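# Learning to Clean from the Way People Clean

Household cleaning has long been a difficult subject for robotics research. The motions are simple to name and hard to specify. A person wiping a window changes pressure, direction and grip many times without thinking about it, and few of those changes survive when the task is written down as a set of instructions.

At the Stockdale laboratory, a group led by Kenna Ogilvie has spent the past two years on a different starting point. Its method, called Sirnari, learns two-handed cleaning tasks from video recorded at head height while people do ordinary work in real homes. The first full set of results was released on August 13, 2021.

The collection holds 1,458 recordings of wiping, scrubbing and drying. Of these, 542 involve glass or mirrors, a category the group chose to enlarge after early trials. Transparent surfaces confuse depth sensors, and patterned or frosted panels add a second problem: the system must separate marks that belong to the glass from marks that should be removed.

"A printed dot and a water spot can look very much alike to a camera," said Ewan Innes, who directs the perception work. "The person cleaning knows the difference at once, and the movement of the cloth shows it."

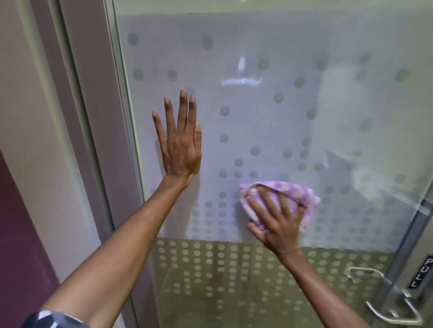 *One hand steadies a shower door while the other wipes it with a lavender cloth. The dotted pattern on the glass must be told apart from smudges.*

Sirnari treats the two hands as separate but linked sources of information. The wiping hand supplies the path. The supporting hand, which many earlier approaches discarded as idle, supplies an estimate of how the surface is being held and how much it might move. The model is trained to predict both together.

The difference was clear in testing. The group ran 814 trials on a two-armed robot, using doors and panels absent from the training recordings. When the supporting hand was left out of the model, the robot more often pushed a hinged door away from itself and lost contact. With both hands included, contact was kept for longer and fewer strips of glass were missed.

Limits remain. The robot works slowly, and it does not yet fold or turn its cloth when one side is soiled. Handles and corners still account for most failed trials. Force is also inferred from video alone – an approach the authors describe as adequate for flat panels and weak for curved ones.

Hulow, which supplied the arms used in the trials, will support a second round of recordings with a focus on bathrooms and kitchens. Ogilvie's group also intends to add thin gloves with pressure sensors for a portion of the participants, so that the force estimates can be checked against direct measurement.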